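Countertop

A countertop, also called a worktop or a counter, is a flat horizontal surface made for work in kitchens, bathrooms and workrooms. It is usually supported by cabinets, and it stands at a height which is comfortable for a person who works on his or her feet. The word is used both for the complete surface and for the material from which it is cut.

History

In older houses the kitchen had no countertop in the present sense. Food was prepared on a table in the middle of the room, and the dishes were washed in a separate basin. The long continuous surface came into use when cabinets began to be made in standard sizes and placed side by side along the wall. After this the table lost a part of its purpose and in many homes it was moved to another room.

In the town of Konum, the stone cutters supplied surfaces for bakeries and fish shops a long time before they supplied them for homes. The bakers wanted stone because dough with much butter stays firm on it. When the shops were closed, their slabs were often sold and cut again for private kitchens, and some of these are still in use. A slab of this type can be recognized by its rounded front edge, which is thicker than the edge of modern work.

Materials

Natural stone. Marble, granite, slate and soapstone are the most common. Marble is formed from limestone under heat and pressure, and its veins come from other minerals which were present in the original rock. It is softer than granite and it reacts with acids, so lemon juice or vinegar can leave a dull mark even on a sealed surface. Soapstone does not need a sealer, but it is easy to scratch. The scratches can be removed with fine sandpaper and oil.

Wood. Wooden countertops are made from strips which are glued together, either with the long grain up or with the end grain up. They need oil several times in the first year and less often later. Water that stays near the sink is the usual cause of damage.

Laminate. This is a thin decorative layer on a core of pressed wood. It is light and low in price, and for this reason it is widely used in rented homes. A burned place cannot be repaired well.

Engineered stone. Crushed mineral is mixed with resin and pressed into slabs. The cutting of this material produces fine dust which is dangerous for the lungs, and the workers must cut it wet and wear protection.
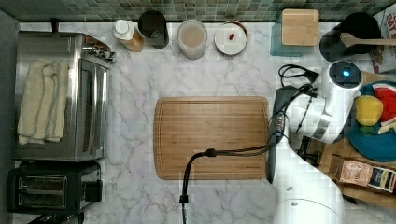 Concrete. It may be poured in place or in a mold. A poured surface has no seams, but small cracks appear in almost every case, and the owner should accept them before the work begins.

Production and installation

The work starts with a template. In the past it was made from thin strips of wood glued on the spot, and many small workshops still prefer this way. The walls of a house are rarely straight, and a template shows where the back edge must be cut to follow them.

At the Nyamweya quarry, the blocks are sawn into slabs with a diamond wire and then polished in 8 steps, from a coarse grit of 60 to a fine grit of 3000. The last steps are omitted when the customer orders a honed surface. A honed surface is matt and it shows acid marks less than a polished one does.

A heavy slab is carried on its edge, never flat, as stone can break under its own weight. The weakest places are the narrow strips in front of and behind the opening for the sink. Many installers put a steel rod into a groove under these strips. The seam between two pieces is filled with colored resin.

The joint between the countertop and the wall is closed with a flexible sealant, and not with grout, because the two parts move in a different way. The wall above is commonly protected with a backsplash of tile, glass or the same stone.

Care

For daily cleaning, warm water with a little mild soap is enough for most materials. Powders that scratch should be avoided. Stone which absorbs water must be sealed again from time to time. To test it, a spoon of water is left on the surface, and if a dark spot appears after 2 minutes, the sealer is worn.

Regional names

In Indham the countertop is called "the board", even when it is of stone. In the Zundar valley the word for it is the same as the word for a shop counter.

See also

Backsplash
Cabinetry
Dimension stone
Kitchen sink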